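Home | Permits | Enforcement | Impound | Forms | Contact

Off-Road Vehicle Impound: Frequently Asked Questions
Filed under: Traffic & Vehicles > Seized Property 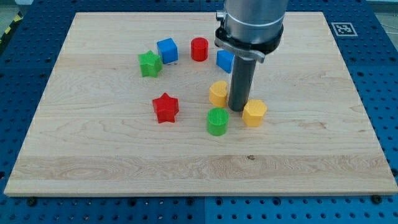 Answers apply to dirt bikes, ATVs and unregistered scooters taken within Prornside city limits. Vehicles stopped on county roads go to the Kallitmont yard, which has its own forms and its own hours.

When can an officer seize a vehicle?
When it is ridden on a street, sidewalk or park path and is not registered for road use. The rider does not have to be charged with a crime. A vehicle pushed by hand with the engine off is not subject to seizure under this section, but it may be towed if left unattended.

Where is it taken?
To the Pumisach Street lot. Allow one business day for the intake record to appear in the system. The lot cannot search by rider name, only by frame number or receipt number.

What does it cost to get a vehicle back?
The release fee is $173 for a first seizure and $657 for a second seizure within the same calendar year. Storage is charged at $6 per day, beginning the day after intake. Fees are paid at the cashier window before release. Personal checks are not accepted.

What do I need to bring?
A government photo ID, the seizure receipt and proof of ownership. A bill of sale is accepted if it shows the frame number and the seller's signature. Screenshots of an online listing are not proof of ownership.

The frame number is missing or unreadable. What happens?
The vehicle is held for inspection under Form 618. If the inspector finds the number was removed on purpose, the vehicle is not released.

Can I ride it home?
No. It must leave the lot on a trailer or in a truck bed. Ramps and straps are not provided.

The rider was a minor. Who claims the vehicle?
A parent or legal guardian, in person. If the owner is a different adult, the owner must sign the claim as well.

How do I contest a seizure?
File a written request with the hearing office before the deadline printed on the receipt. Storage charges continue while the request is pending and are refunded if the seizure is found improper. Hearings are assigned to Yen-ting Lui or Wilmer Llanos.

Does a hearing decide my traffic summons?
No. The summons is handled by the court listed on it. A dismissal there does not cancel impound fees.

What happens to unclaimed vehicles?
They are crushed or sold for parts. They are not auctioned for street use. The next disposal cycle is in October.

Fee schedule last revised Fri 27 April. Questions about a posted charge go to Cledwyn Lewis, Records.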